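Section 4. Handling Round Produce With Two Hand-Held Grippers
Wodness Gripper Set, Operator Manual, Tabletop Tasks
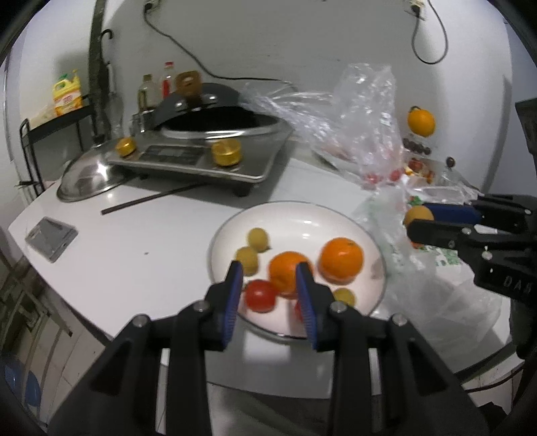

Figure 4-1. Plate work with two grippers. One gripper is open at the front of the plate; the other holds a small round fruit.

4.1 Scope

This section sets the working rules for moving whole fruit and similar round items between a plate, a bag and the tabletop. It applies to sites that record with the hand-held grippers in pairs. Bottles, cut produce and hot cookware are covered in Section 5.

The rules were drawn up at the Bunholm site and apply at all sites from 29th April. Where a local rule is stricter, follow the local rule. Questions on this section go to Silvia Vávra (task rules) or Peter Jireš (hardware).

4.2 Terms used in this section

Active gripper: the gripper that is closing on, holding or releasing an item.
Waiting gripper: the gripper that is open and holding position.
Task area: the plate or other target, plus the table surface the grippers cross to reach it.
Episode: one continuous recording, from the start tone to the stop tone.

4.3 Before you start

1. Check the ribbed pads on the inner faces of the fingers. They must lie flat with no lifted corners. Replace pads in pairs.
2. Open and close each gripper fully five times. The linkage must move without sticking.
3. Check that every pivot screw is seated. Do not tighten a screw with the fingers closed.
4. Wipe the pads with a damp cloth, then a dry one. Do not use solvent or dish soap.
5. Confirm that the cooktop is switched off at the wall and that the pan is cold to the touch.
6. Route cords along the wall or below the table edge. No cord may cross the task area.
7. Place the plate near the front edge of the table, fully supported. The rim must not overhang.
8. Open the session in Holub and enter the table code and the item list. The list must match what is in reach of the grippers, including items still in a bag.

CAUTION: Plates can slide when pushed from the side. If the plate moves when you press the rim lightly with one finger, dry the underside and the table before going on.

NOTE: Background items such as bottles, lids and racks may stay where they are. Do not tidy a home or kitchen table to make it look like a test bench. Remove only glass with sharp edges, knives, and anything that could tip into the task area.

4.4 Picking and placing

1. Start the episode with both grippers open and clear of all items. Hold for one full breath after the start tone.
2. Choose the item before you move. Do not change targets once the active gripper is over the plate.
3. Approach with the fingers open wider than the item. For small fruit, come in level from the side. For large fruit, come in from above or at a slant.
4. Close until the pads touch the item on both sides, then add only enough pressure to lift it. Stop closing if the skin dents.
5. Lift straight up until the item clears its neighbors, then travel.
6. Lower the item until it rests on the surface. Open the fingers slowly. Do not drop or roll items into place.
7. Back the gripper away along the path it came in on.

If two items touch, pick the outer one first. If a finger has to pass between two items, open the gripper only as far as the gap allows and accept a slower approach.

CAUTION: Soft tomatoes split under very little force. Use them once per session, then take them off the list. A split item ends the episode.

4.5 Using both grippers

Only one gripper may be active at a time unless the task card calls for a two-hand hold. The waiting gripper may stay near the plate — even straddling the rim — provided that it does not touch any item and does not block the approach of the other.

1. Bring the active gripper in from its own side. Arms do not cross.
2. Keep the two sets of fingers at least one hand width apart during travel.
3. For a handover, hold the first gripper still. The second gripper closes, both hold for a moment, and the first then opens.
4. If the grippers touch each other, stop, separate them and continue. Mark the contact in Holub after the stop tone.

4.6 Thin plastic bags

Produce bags cause most of the rejected episodes on this task. Film gets caught between the pads and the fruit, or is drawn into the linkage.

1. Open the bag and fold back the mouth before the episode starts, unless opening it is part of the task.
2. Keep the bag beside the plate, never under it.
3. Before each lift, look at both fingertips. If film is pinched, open, back away and approach again.
4. If film enters the linkage, end the episode. Power down the gripper and remove the film by hand.

WARNING: Do not pull trapped film while the gripper is powered. The linkage bars can close on a fingertip.

4.7 Ending and labeling an episode

1. Return both grippers to the open position, clear of the plate, and wait for the stop tone.
2. Record the result as complete, partial or stopped. An item placed and then knocked off its spot counts as partial.
3. Record any dropped item, even if it was picked up again within the same episode.
4. Do not delete failed episodes. They are kept and labeled.

A table setup may be used for no more than 66 episodes. After that, change the plate position, the item mix or the table itself. The target for one full task set is 1,155 episodes, of which 1,000 must be labeled complete. Sites that reach the total but miss the complete count should contact Silvia Vávra before recording more.

4.8 Cleaning and food safety

Fruit that has been handled by a gripper is not to be eaten or put back with household food. Discard it in the food waste at the end of the session. Wash the plate. Remove the pads, rinse them in lukewarm water and dry them flat — do not leave them on a heater.

Pads are supplied by Zistex under part number 206. Other pads change the grip width and must not be fitted, even for a single session. Log each pad change in Holub with the gripper serial number and the side, left or right.

4.9 Related sections

Section 2, Charging and power
Section 3, Gripper calibration
Section 5, Containers, liquids and cookware
Appendix B, Episode labels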